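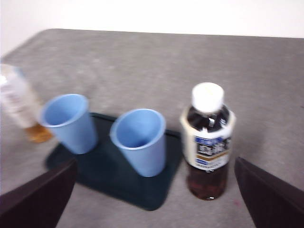 Features > People > At the Table

Recipes | Features | Letters | About

I went over to see Paula Mihăilă for a quick chat about how she sets out drinks and stayed all afternoon (my fault, I kept asking things!). She used to run the tea counter at Mavlow and she has opinions about trays.

"Dark tray, pale cups," she told me. "Light blue on dark teal, you can find your cup without looking for it."

I asked if bottled tea wasn't cheating a bit. She laughed at me. "I've brewed tea for 51 people in one go. I'm allowed a screw cap."

She likes the bottle standing on the table next to the tray, so the cups get the tray to themselves, and she's fussy about a cup that gets narrow at the bottom. "Easier to hold. My mother's were straight and I dropped every one."

Then she wanted to talk about her move to Grekholm in March, so we did that instead.

Recent
Lorna Cruickshank on packing a pantry
Kenneth Strachan's gray table
Letters: more on lids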